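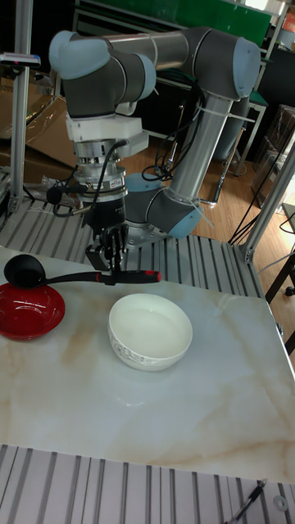 Tableware & Small Props

The Soup Table: ladle, red dish, white bowl

I've been wanting to put this set on its own page for ages, and Wednesday finally gave me the quiet morning I needed! It's a very small collection — a black ladle, something red and glossy to serve from, and a deep white bowl with a gray floral pattern on the outside. Soup things, basically. But I love how they look together on the marble-patterned top, and I kept coming back to them long after I should have moved on to the Juvberg glasses.

The white bowl is my favorite, so I'll start there. Leonidas Psarras found it for us in July at the Konstantinidis clearance, on a shelf with a lot of much louder dishes, and he very nearly walked past it. The flowers are so faint that from across a room you'd take it for plain white. Get closer and there they are, thin gray lines, running along the outside and leaving the inside clean. I think a tomato soup would look wonderful in it (so would a pale leek and potato, if you like things calm).
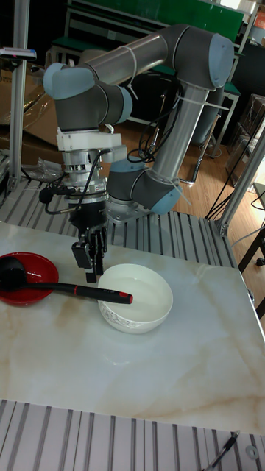
Ladle at rest, scoop in the red bowl, red tip touching the white rim.

Look at that little bit of red on the end of the handle! Athina Zacharopoulos picked the ladle out, and she swears she chose it for the length and never thought about the color. I don't believe her for a second. It ties in with the red bowl so well that we stopped looking for alternatives, and the two we had on loan from Malel went straight back in their carton.

A long handle matters more than people think, by the way. With a deep pot you want your hand well clear of the steam, and with a shallow dish like this one you want to be able to come in low and sideways.
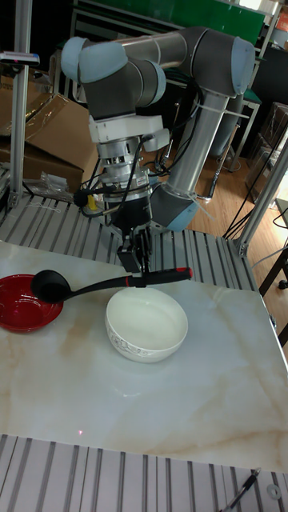 Held nearly level, the scoop over the red and the handle passing above the far rim of the white.

I'm very fond of this view for the shapes. You get the wide shallow rim on one side, the deeper bowl next to it, and that slim curved neck on the ladle before the handle thickens. There's a hanging hole in the red tip too, so it can live on a hook by the stove. Mine at home has been on the same hook for 193 dinners or so it feels, and it still comes down most evenings.

The top deserves a word as well. Cream and white with beige and tan running through it, and enough shine to pick up the light. We tried the red on a gray cloth first and it went heavy and wintry, so the cloth is back in the drawer at Neltholm.

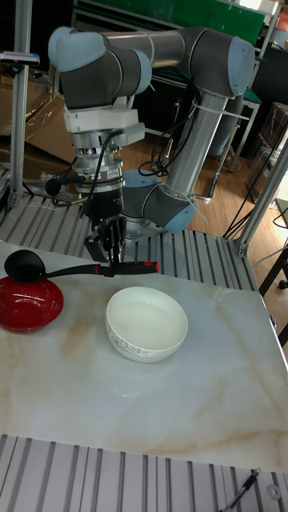
Next up are the bread boards — three of them, all different sizes, and Athina already has strong opinions about which one belongs beside the white bowl. I'm leaning toward the smallest. If you'd like to use any of the soup pieces for your own table, write to Leonidas and give him a couple of days to dig them out. Please wrap the white bowl on its own when you send it back!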